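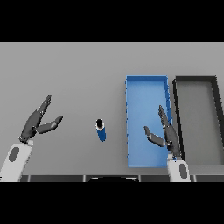 Tabletop

Filed under: Home & Furniture > Tables
Posted in November by the Brillville Household Encyclopedia desk

A tabletop is the flat upper part of a table, and I could talk about them all day! Most people mean the whole slab, edge included, but in the trade the edge often gets its own name (banding, lipping, nosing, depending on who you ask).

Size and shape

Round tops seat people more sociably, I think, though a rectangle is easier to push against a wall. My own is 70 inches long and it seats six, or 8 if everybody likes each other. Allow 18 inches of depth per place setting if you serve big dinners the way I do.

Color

Pale gray and white tops make a small room feel bigger. Dark ones show dust by noon, and I say that as someone who bought a dark one in Gurken and loved it anyway.

Care

Wipe with a damp cloth, then a dry one. Skip gritty powders on a glossy finish – I ruined a lovely Serra side table that way. Old oiled tops like a fresh coat each winter, and the Rarov style, with its deep grooves, needs a soft brush too.

See also: Desk, Countertop, Trestle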